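3.2 Behälter und Ablage

Für die Sortierversuche kam nur ein Behältertyp in Frage, die Vorauswahl (Bremel, Jitow) steht in Abschnitt 2. Entscheidend: geschlitzte Wände, Rand etwas breiter als der Boden. Bei geschlossenen Wannen blieben kleine Teile in den Ecken hängen, vgl. Živković. Startzustand immer gleich, Korb leer, im oberen Bereich der Tischplatte, sonst keine Gegenstände zum Sortieren auf der Fläche (Abb. 2). 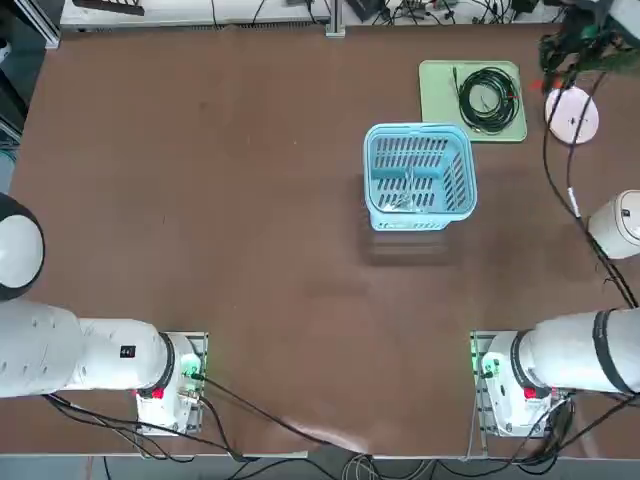 Abb. 2: Hellblauer Kunststoffkorb auf brauner Tischplatte, Ausgangslage vor dem Einräumen.

Farbe zunächst zweitrangig. Im Vorversuch aber Verwechslungen bei blauen Textilien, daher diese in Serie 5 weggelassen. Insgesamt 2454 Einräumvorgänge ausgewertet, 9 verworfen (Korb verrutscht, Protokoll unvollständig). Die Lage des Korbs wurde nach jedem Durchgang kontroliert und bei Bedarf korrigiert. Eine Markierung auf der Platte wäre einfacher gewesen, wurde aber erst bei Skemetti eingeführt und ist hier nicht berücksichtigt.

Offen bleibt der Einfluss der Füllhöhe. Ab zwei Lagen nimmt die Streuung zu, siehe dazu die die Werte in Tabelle 2.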